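# Reading the Road Before It Fails

The Skulten Center for Pavement Research has completed the first phase of a study on how county road departments decide which surfaces to repair and when. The work covers 438 miles of two-lane road and was carried out with nine county engineering offices over two construction seasons.

Saeed Najafi, who directs the center's asset management program, began the study after reviewing inspection records from the participating counties. Many were kept on paper. Several used rating scales that had been revised locally and could not be compared with those of a neighboring office.

"A road that scored well in one county would have been scheduled for resurfacing in the next," Najafi said. "The pavement was the same. The form was different." 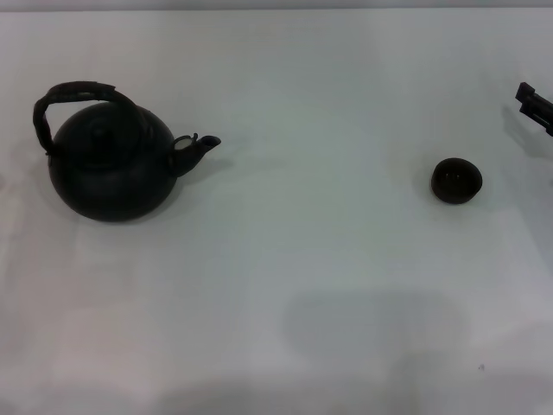

How often should a county inspect its paved roads? The study team recommends a full survey every two years, with an additional spring inspection on routes that carry heavy trucks or have a history of frost damage.

The recommendation draws on a comparison of two inspection methods. In the first, trained staff drove each route at low speed and recorded cracking, rutting and edge wear by hand. In the second, a survey vehicle collected surface data that was processed by Atance, a software package developed at the center. The two methods agreed on 80 percent of road segments. Most of the disagreements involved patched sections, where the software tended to record the border of a patch as a crack.

Colton Bouchard, a field engineer who supervised the manual surveys, regards the result as useful to offices with small budgets. A two-person crew can survey 26 miles in a working day, and the training takes less than a week. Counties that cannot purchase a survey vehicle may share one through a regional agreement, an arrangement the center is now drafting with three of the participating offices.
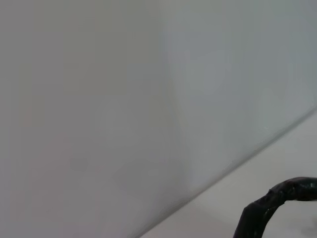
Sealed cracks proved to be the most difficult feature to rate consistently. Fresh sealant is dark and easily seen, but it fades and scuffs under traffic, and inspectors differed on when a worn seal should be counted as an open crack. The revised field manual, prepared under the Ebrahimi Fellowship in Transportation Engineering, therefore includes a set of reference photographs. Inspectors are advised to look for marks like those on the curved black finger in the photograph printed with this section, where small grayish specks and patches stand out against a dark surface. Scattered marks of that type are to be recorded as light wear. A seal is rated as failed only when it has separated from the pavement on at least one side.

The second phase will examine maintenance costs. Each county has agreed to provide invoices for crack sealing, patching and overlay work, and the center will match them to the condition ratings already collected. Preliminary tables were circulated to the county engineers in September for correction.

Copies of the field manual are available to public road agencies on request from the Skulten Center's publications office.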